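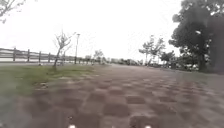 La promenade de Kerkau, côté clôture en bois.

Petit fil sur le dallage de Kerkau. On m'a demandé plusieurs fois en août ce que valait le parcours, je mets tout au même endroit.

Le tronçon dont je parle va du parking Wendura jusqu'à l'esplanade. 523 mètres sur le plan de la mairie. Entièrement plat, tout en damier.

Près de l'herbe, les carreaux alternent entre un brun-rouge et un rose tirant sur le gris. De loin les deux teintes se mélangent et le chemin paraît uni. Il faut baisser les yeux pour retrouver le motif.

L'herbe, elle, est fatiguée. Des plaques brunes un peu partout, et la limite avec les pavés n'est pas nette. Une bordure aurait réglé la question, elle était prévue dans la première version du projet. Elle a sauté au moment du devis.

La clôture est en bois foncé, poteaux et lisses horizontales. Rien à dire, elle fait son travail. Je préfère ça au grillage qu'on avait avant.

Côté fournisseur : les pavés viennent de chez Huletti. Le modèle posé n'est plus au catalogue dans cette teinte, donc si vous en cassez un devant chez vous, bon courage. J'ai appelé en juin, on m'a proposé un rouge plus vif. J'ai dit que j'allais réfléchir.

Pour ceux qui veulent refaire une terrasse dans le même esprit : le damier supporte mal les petites surfaces. Sur ma cour j'ai 13 rangs, c'est déjà juste. En dessous on ne voit plus qu'un échiquier mal coupé.

Et pensez aux coupes. Chez moi elles sont toutes contre le mur du garage, derrière les pots. J'en ai raté quatre, elles sont toujours là.

Retour à la promenade. Quand on arrive sur la grande place, les couleurs changent : gris anthracite et gris cendré, toujours en carrés. L'ensemble est un peu terne et marqué par le temps, avec quelques taches plus claires. Ça ne me gêne pas. Un dallage neuf sous un ciel blanc, c'est pénible à regarder.

L'écoulement se fait par des grilles à fentes posées au ras du sol. Au début je les trouvais mal placées, en plein passage. Depuis je fais juste attention avec la canne de ma mère.
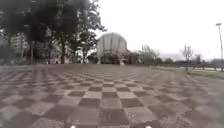 Est-ce que ça passe avec une poussette ou un fauteuil ?
Le parcours est plat et sans marche entre le parking et la place, donc ça passe. Prenez les grilles en travers des fentes si vous avez de petites roues.

Je continue avec l'entretien, c'est ce qui intéresse le plus de monde d'après mes messages.

Pour de la pierre ou du béton mat, brosse dure et eau claire. Le nettoyeur haute pression vide les joints. J'ai fait l'erreur une fois, j'ai passé un week-end entier à remettre du sable.

Les taches claires qui remontent sur les carreaux foncés, en général ce sont des sels. Chez moi elles sont parties toutes seules au bout de deux hivers. Sur celles de la place je ne m'avance pas, je n'ai pas gratté.

Pour les joints j'utilise du sable fin sec, en sacs, 34 kg pour toute la cour la dernière fois. On balaie en diagonale, on attend un jour, on recommence.

À l'ombre des arbres, les feuilles laissent des marques brunes si on les oublie. Sous mon figuier je balaie tous les soirs à l'automne – enfin, presque tous les soirs.

Si vous faites le parcours dans l'autre sens, il y a un café, Ait Ali, à deux rues du parking. Il ouvre à 8 h. Le thé est bon, les chaises sont bancales.

Dernière partie, le long des immeubles à balcons. On retrouve le damier rouge brique et gris rosé, le même que près de l'herbe ou quelque chose d'approchant.
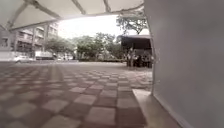
C'est le bout que je préfère en fin de matinée. Quand la lumière tombe dessus, certains carreaux clairs paraissent presque blancs et le rouge devient plus sourd.

J'aime bien aussi le rebord en béton beige au pied du mur. Un béton lisse, clair, tout simple, à côté d'un sol aussi chargé, ça repose. J'ai repris l'idée chez moi – une bande unie le long de la façade, et le damier commence après.

Pour la bande unie, même épaisseur que les pavés, sinon vous aurez un ressaut à rattraper au mortier. Je mettrai les cotes de la mienne dans un autre fil quand j'aurai remis la main sur mon carnet.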